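Narnunari Forum

The Narnunari Forum is a yearly gathering of business owners, city officials, researchers and newspaper people, held each June in the riverside town of Figueroa. It was started by Damián Camacho, a former trade reporter who had sat through a great many conferences in his day and felt, as he liked to tell anyone who would listen, that the best talk always happened over lunch. So he built a program that was mostly lunch, with a few speeches tucked in around the edges!

The first forum ran for a single afternoon and drew 48 guests, most of them friends of the founder (or friends of those friends). It has since grown to two full days, with up to 39 speakers on the program and a long, happily noisy dinner on the opening night.
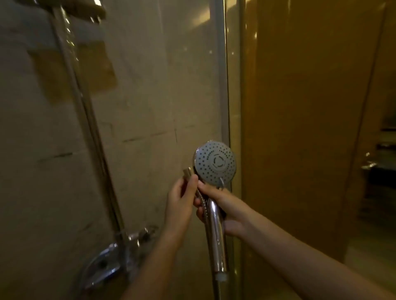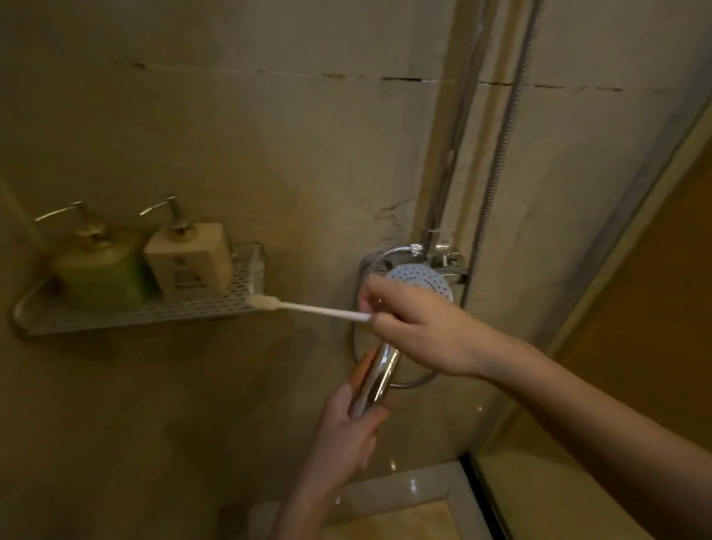
Reading time: 2 minutes

Program

Talks are kept to eight minutes apiece, a rule brought in by Tanvir Gamage when he took over as program director, and one that the guests have grown rather fond of over the years. After each set of talks, the speakers move out to the round tables, where anybody with a badge may pull up a chair and carry on the conversation for as long as the coffee lasts. Past themes have included small-town banking, river trade and the future of local news.

Sponsors and venue

The shipping firm Fluvow has backed the forum from its early days and still pays for the opening dinner. Meetings take place at Istetti Hall, a former grain exchange with a pleasant courtyard and famously creaky stairs.

See also: Figueroa; Istetti Hall

Page last edited 1/3/25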